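Clearing the dresser table before the move, what goes and what stays?

Household & Tidying > Small rooms

plondlow_pat
Posted Sunday, 10:42

I'm down to the last table in the back bedroom and I've stalled. It has a floral cloth on it and over the years it has turned into the place where everything lands. Desk fan, cotton buds, empty jars, a cup, a soft toy, a tub with a clear lid. The new room is smaller and I have one shelf 119 cm long to replace the whole table.

I've got 11 boxes packed already and would like to stop there. What would you keep out, and what would you get rid of?

vernen77
Posted Sunday, 11:05

Jars first. Empty jars breed. Keep one for cotton buds if they haven't already got a pot, and recycle the rest.

Fan stays if you use it more than two months of the year. Otherwise it goes on top of a wardrobe with a bag over it.

oldteapot
Posted Sunday, 11:20

Disagree about the jars. A clear jar with a lid that fits is worth more than most of the storage people pay for. I use mine for buttons, hair grips, batteries and plasters. You can see what's in them, which you can't say for a drawer. I'd keep any with a good lid and soak the labels off in warm water and washing soda overnight.

The cloth I would wash and fold flat on top of a box as padding.

vernen77
Posted Sunday, 11:31

That's how you end up with 500 jars. My mother had a cupboard of them and not one was ever used.

oldteapot
Posted Sunday, 11:38

Then your mother needed more buttons.

plondlow_pat
Posted Sunday, 12:15

The buds have their own clear pot so I don't need a jar for those. I can probably find a use for the tall one with the dark lid. The one with the paper wrap I only kept for the wrap.

The fan is staying. That room gets the sun from two o'clock onwards and I sleep badly in September as it is.

dunbar_lane
Posted Sunday, 12:50

Fans travel badly in a box with other things. The grille gets bent and then it ticks. Wipe the dust off, loop the cord and fasten it with a freezer bag tie, then put it on the back seat with the toy wedged against it. Soft toys are very good packing.

Has anyone used the flat crates from Jesberg? I was thinking of them for my own move.

vernen77
Posted Sunday, 13:02

I had the Jesberg crates. Fine for books, too shallow for anything that stands up. The fan wouldn't go in one.

plondlow_pat
Posted Sunday, 14:26

No crates for me, the van has a limit of 413 kg and the books will take most of it.

Toy is coming with me whatever anybody says, so it may as well do a job. I'm less sure about the panel leaning on the wall at the back. It has cartoon outlines on it and the top edge is torn in small patches. I like it but it's big.

oldteapot
Posted Sunday, 14:40

Could you trim the top edge and stand it behind the new shelf? It would cover the wall and you wouldn't need to pack round it, just slide it down the side of the van.

dunbar_lane
Posted Sunday, 14:51

I'd let it go. Torn edges carry on tearing.

plondlow_pat
Posted Sunday, 15:08

Table as it stands now. I've still got the tub to sort through, and I'll measure the panel after tea before I decide about trimming it.
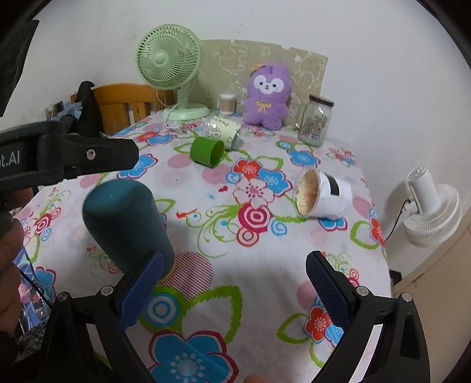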